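三月去了一趟 Jostitz 的开放日。去之前同行就劝我别去，说这类活动看过一次等于看过全部：签到、发反光背心、看宣传片、走一圈、吃点心、领一个印着树叶的布袋。我还是去了，原因很简单，我们单位换下来的旧设备去年开始交给他们处理，每季度收到一张“环境效益证明”，上面的数字我一个也看不懂。

## 路上

从 Zoltville 火车站到厂区没有公交。邀请函上写着“绿色出行优先”，后面附的却是停车场平面图。我坐了一段出租车，司机问是不是去“那个收破烂的地方”，我说是，他说那里晚上有时候有味道，塑料味。到了厂里我问起气味的事，接待的人说厂区没有任何热处理工序，气味可能来自隔壁。隔壁是一家做木门的。我没有去隔壁问，所以两边的说法都先放着。

签到台发的背心是新的，拆开包装时每一件都套着独立的塑料袋。一个讲减废的开放日，签到台旁边的垃圾桶上午十点就满了，全是这种袋子。

## 宣传片和数字

宣传片放了很久，配乐激昂，无人机从屋顶飞过三次。片子里反复出现一句话：“每一件设备都有第二次生命。”之后是一张幻灯片，说去年共有 2610 台设备“重获使用”。

我举手问“重获使用”怎么算。讲解的是 Tadeusz Marciniak，运营负责人，脾气很好，回答也算坦率，只是每一句都比我问的宽一点。他说，整机翻新后卖出或捐出的算，拆下的零件被另一台机器用上的也算。那么一台旧主机如果只有一根内存条被用上了，其余部分全进了破碎线，算不算“重获使用”？他想了一下，说按照他们目前的口径，算。

旁边有人笑了一声。我倒觉得他肯讲出来已经不错，去年我在另一家听到的回答是“这个涉及商业机密”。可是这样一来，2610 这个数字基本没法用。我回来翻了那几张证明，上面写的也是“重获使用”，没有一个字交代口径。

再追问整机有多少，他说要回去查。我留了邮箱，到写这篇时还没有收到。

## 收货区

参观从收货区开始。货是按托盘进来的，用缠绕膜裹着，外面贴一张纸，写来源、重量和日期。显示器立着放，打印机摞着放，有几台打印机的进纸盘已经压断了。我问压断的还修不修，带队的 Anel Msimang 说打印机基本不修，墨粉麻烦，配件也不值钱，直接走材料回收。

她是当天我觉得最值得听的人，在拆解线上做过几年，后来转去做培训，讲话不绕弯。有个参观者问，员工看到还能用的东西被砸掉会不会心疼，她说头一个月会，后来看的是工位上的表。她又说，很多东西“能用”和“有人要”之间差得很远，一台能开机的老机器，放在架子上半年没人买，占的地方也是钱。这话没有进宣传片。

收货区的问题在于登记太粗。托盘上的纸只写“混合办公设备”，里面有几台主机、几台电话、多少电源线，要到分拣时才知道，而分拣表我们没有看到，只看到墙上塑封的一份样张，样张填得整整齐齐，笔迹从头到尾一模一样。要是中途少了一台笔记本，谁能发现？Msimang 说带硬盘的设备会单独扫码。我问是进门就扫还是分拣时扫，她说分拣时。进门到分拣最长能隔多久，她说看季节，年底单位集中报废，隔得久一些。

对交设备的单位来说，这一段才是最要紧的。硬盘后面怎么粉碎都有录像，粉碎之前那几天在哪里，全靠一张写着“混合办公设备”的纸。

## 分拣和测试

分拣间比我预想的干净，也比我预想的小。宣传片里那个宽敞明亮的大厅，到了现场发现是从墙角用广角拍的。工位上贴着流程图，第一步看外观，第二步通电，第三步决定去向。留给每台机器的时间，流程图写的是 5 分钟。

5 分钟能测出什么？通电、看有没有画面、听风扇，差不多就到头了。内存有没有间歇性错误，电源带负载以后稳不稳，都测不出来。Marciniak 说对外销售的整机会另外做 20 小时的连续运行。这个数字听着让人放心，可是我问能不能看一眼正在跑的机器，他说当天因为接待，测试间没有开。开放日这天不开放的房间，恰好是我最想进去的那一间。

处理器是单独收的。Msimang 说旧处理器值钱的地方在于好存、好运、好测，一个小盒子能装很多，所以主机进来以后往往先取它，再看别的。主板的去向则要看插座的针脚有没有歪，歪了就按废板论斤走。她顺口抱怨，有些单位交货之前自己先把值钱的取走了，盖板也不扣回去，等送到这里，插座里早落了灰。

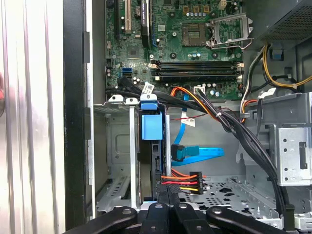

打开的台式机箱：处理器插座空着，固定架掀在一边。

我向来不太相信“论斤走”之后的故事。废板从 Jostitz 出去，下一站是 Cistthorpe 的一家冶炼厂，这一点他们写在展板上了。展板上画着一个很漂亮的圆圈，箭头首尾相接，铜变成新的铜，金变成新的金。圆圈外面没有画任何东西，板材里的树脂和玻璃纤维去了哪里，阻燃剂去了哪里，都没有。我问 Marciniak，他说那部分由冶炼厂负责，他们每年会收到对方的合规声明。看过现场吗？看过一次，换合同的时候。

## 捐赠那一块

午饭之后讲捐赠项目，名字叫 Hsieh 计划，对象是学校和社区中心。照片墙上贴满了孩子围着电脑的合影，说已经送出 900 套。

我不反对送电脑。我反对的是只数送出去的，不数还在用的。我帮侄女的学校收过一批类似的捐赠（和 Jostitz 无关），头一个学期大家都高兴，第二个学期就有人把坏机器往走廊堆，因为没有电源可换，也没有老师有空管。到头来是学校出钱请人拉走。捐赠方的年报里，那批机器大概至今还在“服务教育”。

所以我问有没有回访。回答是送出三个月后发一份问卷。问卷回收了多少？这回连“要回去查”都没说，只说学校老师都很忙。桌上倒是放着几份填好的问卷供翻阅，最满意的一项是“外观整洁”，意见栏里有一位老师写：键盘是别国布局，学生不习惯，能否换。下面没有回复。

这一场还来了一位做二手生意的先生，比我更不客气。他说现在能装新系统的旧机器，市场上抢都抢不到，凭什么轮得到学校？送出去的多半是装不了新系统的。Marciniak 说他们会装轻量的开源系统。那位先生问谁来教老师用。场面静了几秒，主持人说茶歇时间到了。

## 破碎线

破碎线隔着玻璃看，戴耳塞。传送带送进去，出来几种大小不同的碎片，磁选分出铁，涡流分出铝。参观者在这里拍照最多，毕竟动静大。对我来说这一站信息最少，机器在做机器该做的事，关键在于什么东西该进、什么东西不该进，而这已经在前面那 5 分钟里决定完了。

玻璃这边摆着一排透明罐子，装着分出来的材料，标签朝外。有个罐子写着“混合塑料”，装得最满。问去向，答“视市场情况”。我在不同的厂听过很多次“视市场情况”，经验是价格好的时候卖，价格不好的时候烧。Msimang 没有接这个话，只说黑色塑料分选很难，光学设备认不出来，这一点行业里都头疼。这是实话，比展板上那句“全部材料循环利用”管用。

## 还要不要继续交给他们

回来以后同事问我，到底行不行。我的看法是：比直接卖给上门收货的强，离他们自己说的还差一大截。人是专业的，至少我接触到的两位是。硬盘粉碎我看了录像，序列号对得上，这一项没有意见。别的几项我列给了采购：

- 证明上把整机再利用和零件再利用分开写，口径附在背面。
- 带硬盘的设备进门就扫码，扫码记录当天发给我们。
- 交货前我们自己做一份清单，逐台拍照，别指望托盘上那张纸。
- 废板和混合塑料的下游写明公司名，“合作伙伴”三个字不算。
- 捐赠部分如果用了我们的机器，要给一份一年后的使用情况。

采购的同事看完说，第二条对方可能要加价。那就加，或者让他们解释为什么不能扫。她还问第五条是不是太苛刻，学校那边也没有义务填表。我想了想，改成了“抽查几所，电话即可”。

另外有两件小事记一下，给以后去的人参考。午饭的三明治很干，素的先被拿完，去晚了只剩金枪鱼的。回程要提前叫车，厂区那一带信号不好，我在大门口站了很久才打通。布袋我没有领，家里已经有一抽屉了。

Marciniak 那边如果回了整机的数字，我会补在这一页的末尾。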